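What Lives Inside a Computer?

2022-10-17
By the Merley Young Readers desk
Shared 429 times - 4 comments

Maybe at your school or at your grandmother's house there is a big computer box standing on the floor or beside the desk. It is called a tower. From outside it is rather boring. It has a button, some holes for the plugs, and very often dust. But when a grown-up takes off the side wall, you find a small city inside.

The biggest thing in this city is a flat board, and it is very often green. It is named the motherboard. You can think of it as the ground with all the streets on it. The streets are thin lines of metal, and along them electricity carries messages from one part to another. The little black squares on the board are chips. Each chip has its own work to do. The small parts that look like tiny barrels are called capacitors, and they keep a little electricity ready for when it is needed.

Now we come to the library of the city, the hard drive. Your drawings, your games and your photographs are all kept in there, also when the computer is switched off. Inside its case there are one or more round plates, very smooth, and they turn very fast. A tiny arm moves over them and reads what is written. It is a little like an old record player, only the arm does not touch the plate. 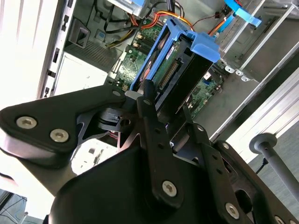 A hard drive does not like to be shaken, so it needs a good seat. In many computers this seat is a plastic holder, and the name for it is a caddy. The blue one is a caddy, and the drive sits in it with its green circuit board showing. Makers often choose a bright colour for the parts that a person may hold or press, and this is helpful when everything else is grey, black or green. The caddy slides into a metal shelf, the drive cage, nearly like a drawer into a cupboard.

On the edge of the drive there is a connector with a row of pins. We call this kind SATA (you can say "say-ta"). One cable brings electricity to the drive and another cable takes the messages to the motherboard and back.

And why so many colours of wire? In most desktop computers the colours of the power wires have a meaning. Black is the way back for the electricity, red carries 5 volts, yellow carries 12 volts and orange carries 3.3 volts. The person who repairs the computer can read them like road signs.

Please remember: never open a computer alone. A grown-up must first switch it off and pull the plug out of the wall. The metal edges inside can be sharp - and the box where the power comes in should never be opened, not even by most grown-ups.

Something to try: ask at home if there is an old computer that no one needs. Look at it together, with the plug out, and draw a map of the city. Where is the library? Where do the wires go?

COMMENTS (4)

Cronin_family: We read this at breakfast and now my son wants to open everything in the house.

bluepencil10: my dad has a caddy but its green

Harnell Reading Club: Could you please write one about printers?

tessel: What is the difference with an SSD? Our computer has this one.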